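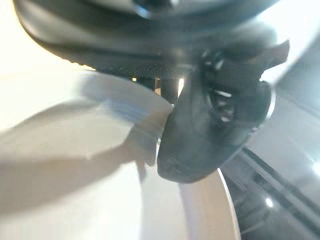
Plisden Soap Box review: a recorder for people who watch daily dramas and not much else

Quick one, episode's on at 8 and I want this up before then.

The Plisden is a small TV recorder that sits between the antenna and the set and does one job. Records serials. Daily ones, the kind that run for years and never stop for a summer break. You tell it which shows, it grabs every episode, keeps them in order, and remembers where you left off. I bought mine in March, own money, and it's been running every day since.

Main show on it is Fladside. If you don't follow it: big family, one hotel, a mother who signed everything over to her oldest son and has been paying for it since before I had gray hair. Just passed episode 2409. I missed a chunk over the winter when my old recorder died and had to piece the remarriage plot together from recaps. Terrible way to watch it. The recaps leave out all the kitchen scenes and the kitchen scenes are the whole show.

Setup

Plug in, scan channels, pick shows from a list. The list is sorted by network, not by title, which took me a minute. Search works but you have to spell things right. Typed Fladsde, got nothing. Come on.

After that it asks how many episodes to keep per show. Default is 20. Change this right away!! I didn't, and it quietly dropped the first half of the trial story before I'd gotten to it. No warning, no little message. They were just gone. The setting is under Storage and then Shelf, and you want "keep until full."

Recording

Good. Really good. The old box went by the schedule, so any time the news ran long I'd lose the last few minutes, and on a soap the last few minutes are where the slap is. The Plisden watches for the program to start and stop and adjusts. It has clipped one ending on me so far, during a storm, and I'm inclined to blame the storm.

Mine is holding 317 episodes right now across four shows and says it has room left. Picture looks the same as live to me. Sound too, except on Groltmont, where the music is mixed so loud over the talking that no box could fix it. That's on the show. Everyone whispers in that mansion and then violins.

Watching

Okay so the skip button. Jumps ahead 12 seconds. Why 12? Too short for a commercial break, too long for the slow zoom on three faces in a row after someone says "I'm not your father." You end up hitting it nine times and landing in the middle of a sentence. There's a long press that's supposed to hop the whole break and it works more often than not on Fladside, and almost never on Groltmont. I think it's listening for the music sting and Groltmont puts a sting on everything, somebody opens a letter, sting, somebody doesn't open a letter, sting.

The previously-on skipper is the best thing about the whole machine. Turn it on and you go right from the titles to the new stuff. When I was catching up, five or six episodes in an evening, that saved me from seeing the same staircase fall every single time. Turn it back off once you're current though. I forgot and missed a flashback they'd tucked into the recap with new footage in it, which was sneaky, and which mattered a lot for the will.
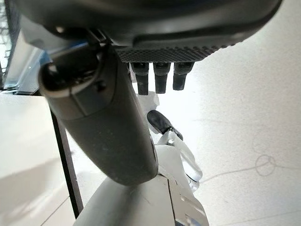

Resume is solid too. Stop in the middle, come back two days later, same spot. It keeps seperate places for two viewers, so if your sister watches at your house and is a month behind, she has her own line through the show and the menu won't show her the newer episode titles. Titles on these shows give away everything. "The Wedding That Wasn't." Thanks.

What it won't do: sort episodes by story or character. I wanted to pull every scene with the hotel cook, back when she was hiding the adoption papers, and there's no way to mark a spot. A bookmark button, that's all I want. The older Mahrous recorder had one. It had plenty wrong with it (the fan, the remote with the tiny lettering) but it had a bookmark.

Compared to the Mahrous

I used a Mahrous for years so, fast version.

Mahrous: bookmarks, clock on the front, louder, loses endings, menu slow as anything once it fills up. You can lend recordings by copying them to a drive.

Plisden: quiet, keeps endings, quick menu even when full, no clock, no bookmarks, no copying off. If it dies your shows die with it. That one bothers me more than I thought it would. I have the whole reunion arc on there and can't put it anywhere safe.

The remote

Fine. Light. The delete key is right next to resume and I've hit it twice in the dark. It does ask if you're sure, thank god. Buttons don't light up.

Updates

One came in July and moved the shelf menu. Also reset "keep until full" back to the default, so go check yours. I caught it in time. It did add a sleep timer, which I use, and a "what's new tonight" screen that I don't, mostly since it opens with a still from the episode and the still is always the big moment. You can shut it off under Home, third item down.

Who it's for

If you watch one weekly drama and some football, skip it, whatever you've got is fine. If you have a show on every weekday and you get twitchy when you're behind, yes. Get it. Also good for a parent who's mad about having to use apps, the main screen is just the shows, big letters, newest at the bottom where it belongs.

I'd knock it for the default shelf limit and the missing bookmarks. And for not letting me back anything up. Otherwise it's stayed plugged in and the Mahrous is in the closet, kept for parts or for whoever wants it.

Will add a note if the long press ever gets better on Groltmont. Comments are open, but no spoilers past the christening please, my sister reads these. Got to go, it's five to.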